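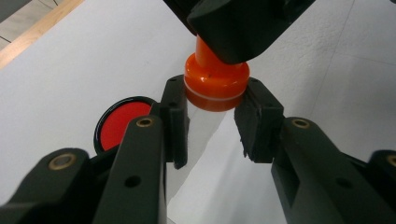 Search this site... Go

Murholm gas terminal march: safety walk-round and checklist, with my comments

Posted by Siu-ming Chuang, Jul 14, 2019

134 shares

Right, I walked the whole route yesterday evening with a clipboard and a bag of chips, and I've typed it all up while I can still read my own handwriting. Most of you know the background by now. The government wants to sign a twenty-year gas deal, Jasico wants to land the stuff at Murholm, and the foreign office keeps telling us it's "strategic", which seems to mean we aren't allowed to see the contract. We're marching from the harbour to the council offices to say we'd like a look at it first, please!

The April march got us on the evening news and cost us one twisted ankle, one flattened flower bed and a very stiff letter from the council. I'd like the news again without the other three. So it's OK, FIX or ASK next to each line, and my comments underneath. If your name is next to something and you can't do it, ring me now and don't leave it to the night before.

Section 1. Assembly point, harbour car park

1.1 Ground surface: FIX
Big pothole by the ticket machine, deep enough to lose a shoe in. It was there in April as well. The harbour office say they know. We'll put two cones and a steward on it, and keep the pushchairs over on the chapel side where the tarmac is newer.

1.2 Edge of the quay: FIX
There's a chain along most of it but there is a gap by the slipway steps, and that's just where everyone drifts to take pictures of the terminal site across the water. Barrier tape won't do, the wind had it down in no time last time. I've asked for proper barriers. If they don't turn up, nobody assembles east of the bollards, and I will be quite bossy about it.

1.3 Room for the number expected: OK
291 have signed up through the website. We all know sign-ups aren't bodies, and the coach from the university may bring plenty more, but the car park held the April crowd with space left over. I'm happy.

1.4 Emergency access: OK
The lane behind the fish market has to stay clear for an ambulance. I stood there and imagined driving one down it and I think it's fine, provided the van with the banners doesn't park there. Please don't park the van there.

1.5 Toilets: ASK
The public ones shut at six. We should be long gone, but a few people always come back to the harbour for their cars. I've written to ask for another hour.

Section 2. Platform and sound

2.1 Platform: OK
Same low staging as before. All the clips lock and the steps have a handrail this time, on the left as you go up. Speakers with bad knees, rejoice.

2.2 Generator: FIX
The old Pastine still runs beautifully but the fuel cap weeps if it's tilted, and it was tilted. Needs to go on level ground, well back from the crowd, with the extinguisher standing next to it. In April the extinguisher was locked in somebody's boot. Also it has to be filled before people arrive and then left alone.

2.3 Cables: FIX
Two need binning: one has a split near the plug, the other has been mended with parcel tape by a person who shall remain anonymous (it was me). Rubber matting over anything that crosses a path.

2.4 Volume: OK
Speakers point at the water. The residents on the front have been very decent about us, including the ones who want the terminal built, and I'd like to keep it that way.

2.5 Banner poles: FIX
Nothing metal, nothing pointed, nothing longer than you can manage by yourself in a breeze. The enormous "SHOW US THE CONTRACT" banner needs four people on it and wind slits cut in the cloth. It nearly took off over the bowling green last time, and I had visions of it landing on the Jasico fence and all of us being accused of attacking energy infrastructure. Which, given what some of the papers write about us, isn't even much of a joke.

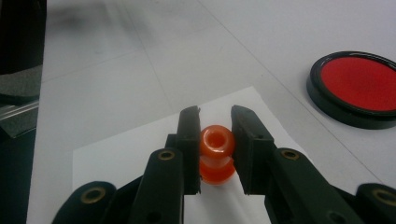 Section 3. The route

3.1 Harbour Road to the bridge: OK
Wide, flat, good pavements. Police are holding traffic at the roundabout. The officer I spoke to was friendly and wanted to know how we'd be handling stragglers, so there'll be a tail steward in a yellow bib and nobody drops behind that bib.

3.2 The bridge: FIX
My main worry. It narrows in the middle and people slow down to look over, and then the ones behind bunch up. We'll stop the front of the march on the far side until the back has caught up, and have stewards at both ends talking to each other by radio. No jumping in time to the drums, lovely as it looked. Keep walking.

3.3 MacBrayne Street: FIX
Scaffolding has gone up outside the old bank since I last looked, and the pavement is closed on that side. There's a plank walkway but it's slippery and too narrow for a wheelchair. We stay in the road all the way along, and the police have agreed to it. I need that in writing and haven't had it yet.

3.4 The counter-protest: ASK
The pro-terminal lot have been given the square outside the library. That's their right and I'd be cross if anyone tried to stop them. A lot of them work at the port and are frightened for their jobs, and if you'd been told a foreign gas deal was the only thing keeping your town going, you might be standing there too. We go past on the opposite side and we don't stop. No chanting at individuals, no waving flags in faces, and if someone shouts that we're in the pay of a foreign power (we get this every time, I'm still waiting for my cheque!) then smile and carry on. I've asked the police where the line of barriers will be.

3.5 Council offices: OK
Steps are sound and the ramp is open. Keep the doors clear, people have to be able to get out even if they're councillors.

Section 4. People

4.1 Stewards: FIX
We've got eight and I would like more, particularly for the bridge. Briefing is an hour before we set off, by the chapel. If you miss the briefing you don't get a bib. You are there to look after people and point them the right way, you aren't there to argue about pipelines.

4.2 First aid: OK
Two trained first aiders, both of whom did April. The kit's been checked and the out-of-date eyewash replaced. Bring your own water and a hat.

4.3 Lost children: OK
Meeting place is the chapel porch at the start and the foot of the council ramp at the end. Write a phone number on the little ones' arms, it washes off.

4.4 Leaflets: FIX
3000 have come back from the printers in boxes that are much too heavy to lift alone. Split them before loading. The map on the back still shows the old route along the north pavement of MacBrayne Street, so stewards need to know it's wrong.

4.5 Online stuff: ASK
It isn't a trip hazard but I'm putting it on the list. There's a message going round claiming the march has been moved to the terminal gates. It hasn't. We have no permission there and it's a working site with lorries. If you see the message, reply with a link to this page, and please don't share it on with a funny comment, as that just sends it further.

Section 5. Still outstanding

Barriers for the quay (me)
Written OK for the road on MacBrayne Street (me again)
New cables and the matting
Wind slits in the big banner
Toilets, one more hour
Radios charged and tested on the bridge, where the signal dropped last time

I'll walk it again the evening before and update the lines above as they turn to OK. Company welcome, I'll be starting from the slipway end.

8 comments

Banner Maker: Slits are cut! Looks a bit like a doily now but it should behave. We've got three people for it, so one more pair of arms needed.

Harbour Resident: I'm on the other side of this argument, I want the terminal, but thank you for pointing the speakers out to sea. My mother's flat faces the car park. Could the drums start after the bridge?

Siu-ming Chuang: Yes, drums after the bridge, I've told them. Thank you for asking so nicely.

Pushchair Dad: Is there a way to skip the bridge and join further up? My two are terrified of it.

Siu-ming Chuang: Wait on the corner of MacBrayne Street, by the baker's, and join when the front comes past. Stay on the baker's side because of the scaffolding.

Tail Bib: Happy to do the back again. The radio I had in April needed a new battery, it's the one with the green sticker.

Coach Organiser: Where does the coach drop off if the fish market lane is shut?

Siu-ming Chuang: Top of Harbour Road, by the bus shelter. Pick-up is behind the council offices, same as before.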